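分类:后勤管理 > 食品与茶歇 > 检查表
打印本页 | 用电子邮件发送
分享 2 | 评论 3

休息区水果摆放检查表(附检查意见)

适用范围:Zodcombe 办公楼各层休息区,临时铺设台布、供应整果的场合。切配水果另用切配检查表。
检查日期:2021年1月24日,星期日
表单编号:1097
判定符号:合格 / 待整改 / 不适用

一、承托面与台布

1.1 承托面稳定,放置果品后不倾斜。
判定:待整改。
意见:台布直接铺在沙发座面上。座面为软质,有人落座时果品会向低处滚动。下次改用硬质托板垫底,托板四边应大于果品摆放范围。

1.2 台布清洁,无破损,无明显污渍。
判定:合格。
意见:樱桃图案白色台布,略有褶皱,不影响使用。红色小图案容易掩盖果汁痕迹,收场时应逐段翻看,不得只看白底部分。

1.3 台布下垂部分不拖地,不占通道。
判定:合格。

二、果品外观与分类

2.1 逐个查看果皮,有裂口、渗液、霉点者剔除。
判定:合格。
意见:检查应翻面进行,贴近台布的一侧最容易漏查。

2.2 不同品种分开摆放,软硬果不相互挤压。
判定:待整改。
意见:柑橘、番茄、梨、猕猴桃混放成一堆。番茄皮薄,应单独放置。成熟的梨与未软的猕猴桃相邻会加快后者软化,如需当日食用可以保留,隔夜则必须分开。

2.3 果品入容器,不直接接触织物。
判定:待整改。
意见:容器已到位,但果品仍散放在台布上。
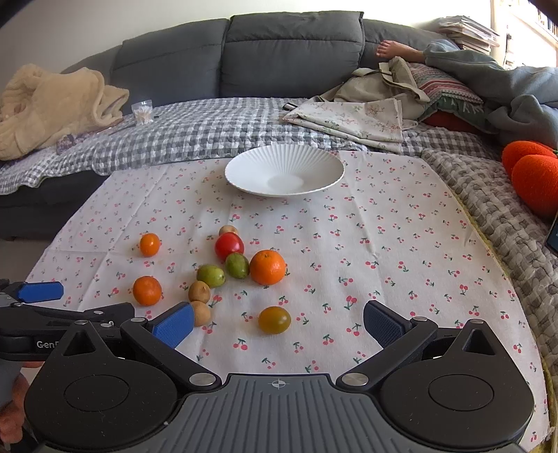

2.4 猕猴桃等带绒毛果品单独盛放,并配备小刀或勺。
判定:待整改。
意见:绒毛脱落后会附着在其他果皮上。餐具由 Haddad 配送,随果品同箱到达,拆箱时按送货单核对。小刀用毕立即收回刀套,不得留在座面上。

2.5 清洗记录齐全,流动水冲洗时间不少于 20 秒。
判定:合格。
意见:记录贴在水池侧面,字迹可辨。沥干架应保持通风,不得用擦手巾代替沥水。

三、容器

3.1 瓷质容器边缘无崩口,釉面无裂纹。
判定:合格。
意见:沿边缘触摸一周,荷叶形边应特别检查凸起处。瓷碗不得放在软座面的外沿。

3.2 一次性纸盘单层使用时,承重不超过厂方说明。
判定:合格。
意见:Primo 纸盘每箱 3000 只,开箱后须封口保存,受潮变软的整叠报废。

3.3 盘内果品不堆叠,不压盘边。
判定:合格。

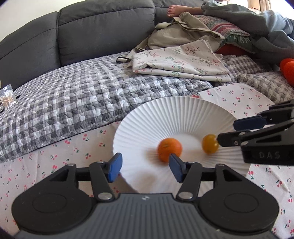
3.4 小份分装适合取用人数少的时段,每盘品种从简,便于清点和补充。分装时先放大果,后放小果,盘底留出空位。本次一只纸盘内放两枚圆果,一枚橙色,形似柑橘,另一枚较小,黄色,外形近似樱桃番茄。两者大小不同,盘子移动时小果更易滚动,端盘应双手托底。盘边的褶只起加固作用,不能当作挡边。
判定:合格。

四、人员与周边

4.1 果品附近不放置饮料及带电设备的充电线。
判定:不适用。

4.2 有幼儿在场时,小型圆果应纵向切开后提供。
判定:不适用。
意见:本次未登记幼儿。五月开放日须重新评估此项,樱桃番茄类一律切开。

4.3 过敏提示牌已摆放,字高可在站立位置读清。
判定:待整改。
意见:提示牌仍为旧版,未列猕猴桃。新版文件已发 Botovik 印制,到货前用手写卡片代替。

五、收场

5.1 剩余整果回收冷藏,软果当日处理。
5.2 台布抖净后送洗,沙发座缝检查有无果梗、果核。
5.3 纸盘按厨余污染纸类投放,不得混入可回收纸箱。
5.4 瓷碗洗净、擦干后归柜,不得与金属餐具叠放。

整改项:1.1、2.2、2.3、2.4、4.3。
复查方式:下次供应前现场复查,原表附后。

评论(3)

> 1.1 的托板可否用会议室的展示板?板面可擦,尺寸也够。
> 可以,但板角须包边,否则会刮坏沙发面料。
> 2.2 建议把梨和猕猴桃的存放要求另列一项,现在的写法容易漏看。

打印本页 | 用电子邮件发送
标签:茶歇 水果 台布 食品安全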